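Section 4. Teaching by Hand: Your First Recorded Task

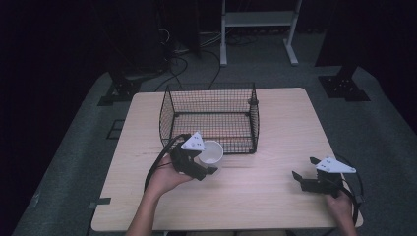
Oisín Sheehan, in the margin of the previous edition, wrote that this section should come before the chapter on software, as people who have held the grips for ten minutes stop asking most of the questions in the chapter on software. We left the order alone and kept the note.

The Tosow hand grips let you do a job yourself while the system records how you did it. The practice task is cup to basket: pick up a cup, place it in a wire basket, let go. You will find it insultingly easy until you play back your first try.

Before you start

Complete Section 3 (calibration). Both marker plates must be clean. Fingerprints count as dirt, including yours.

CAUTION: Use an empty cup. The grips are not sealed against coffee, and neither is the warranty.

Recording a demonstration

1. Put the basket on the far half of the table with its open side up. Stand the cup in front of it.

2. Take one grip in each hand. Let each cable hang in a wide loop outside your arm. A cable pulled tight will steer your wrist, and the robot will faithfully learn to flinch.

3. Open both sets of fingers fully and hold still until you hear the Lomivent recorder beep. Moving before the beep produces a very nice recording of nothing.

4. Close the near grip on the cup, just below the rim. Squeeze until the cup stops sliding, then stop squeezing.

5. Lift straight up, clear the basket rim, and lower the cup inside. Open the fingers only when the cup is resting on the bottom. Dropping it from a height is also a demonstration.

6. Return both grips to the starting position and hold still for the second beep.

NOTE: Keep both plates facing up. If you roll your wrist to admire your work, tracking is lost and the take is marked red.

How many takes?

For a single cup and a single basket, plan on 400. Move the cup a little each time. The demonstration set supplied with the Priltwood arm holds 3572 takes, recorded by Kamonchanok Thongdee and a rotating group of colleagues who no longer care for cups.

Rest after every set. You may record up to 7 sets in a day; past that, elbows drop and the robot picks up your bad posture along with the cup.

If a take goes wrong

Fumbled but recovered: keep it. Cup on the floor: press Discard on the Cronin pedal, put the cup back, and start again from step 3.

Pedal does not respond: see Section 9, Foot Pedal, and check that you are not standing on the cable.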